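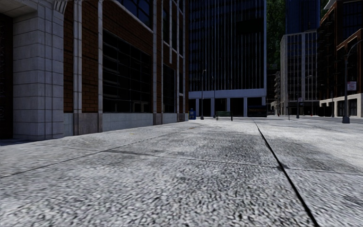

Kershaw Book Club: Frequently Asked Questions

Last updated: Thu 17 September

Who can join?

Anyone aged 16 or over. You don't need to live in Kershaw, and there is no reading test or interview. We have members who finish a book a day and members who finish two a year.

Does it cost anything?

No. Bring a gold coin for tea if you like. You will need to get hold of the book yourself, but the library keeps a set of 12 copies for us at the front desk. Ask for the book club shelf and borrow on your normal card.

How long can I keep a library set copy?

Four weeks, with no renewals. If you finish early, please return it so the next person can have it.

How are the books chosen?

Members nominate titles each August and everybody votes. The top titles become the list for the following year. You can nominate up to 4 books. They need to be in print or easy to find second-hand, and they need to be available in English. Translations are welcome and usually do well in the vote.

We don't take nominations by phone. Fill in the slip at the desk or email it through.

What are you reading now?

The current book is Udham, a family novel set in a river town over three generations. It runs to 202 pages in the paperback. The large print edition is longer and the page numbers don't match, so we refer to chapters when we talk about it.

After that comes Wundby, which is a mystery. It is the first in a series but can be read alone.

Do audiobooks count?

Yes. A good number of us listen on the way to work. If the names are hard to follow by ear, there is a printed character list for each book in the folder at the desk. The list for Udham has been corrected – the earlier one had two of the cousins the wrong way round.

Can I read it as an e-book?

Yes. The library app has one licence for most of our titles, so expect a wait. Place your hold early.

Do I have to finish the book?

No, but we discuss the ending, and we won't stop to avoid spoilers. If you would like to leave before that part, the ending is always kept for the second half of the meeting, after the tea break.

What if I hated it?

Come anyway. Some of our longest meetings have been about books that half the room disliked. We ask that you criticise the book and not the person who nominated it.

What happens at a meeting?

Iraklis Fragkou runs the discussion. He starts with a short introduction to the author, then each person can give a first impression or pass. After that it is open conversation. Meetings go for an hour and a half, including the break.

Do you watch the film versions?

Sometimes. If a book has been adapted, we may add a film night after the discussion meeting. These are optional. We have found it works better to read first and watch second, as the one time we did it the other way most people didn't open the book.

Is there a way to talk between meetings?

We use a private group on Drurix. There are 113 people in it, including past members who have moved away. Ask at a meeting to be added. Please mark spoilers in the first line of your post.

Can I bring my child?

Babies are fine. Older children are better off at the junior reading hour, which has its own sign-up sheet at the library.

Is the room accessible?

Yes, there is a ramp at the side entrance and an accessible toilet on the same floor. The hearing loop works best in the seats closest to the whiteboard.

Can an author come and speak to the club?

We are happy to hear from local writers. Send a short note about your book and where it can be bought or borrowed. We can't pay a fee, but you are welcome to sell copies on the night.

How do I leave the mailing list?

Reply to any of our emails with the word "remove". It is done by hand, so you may get one more reminder before it takes effect.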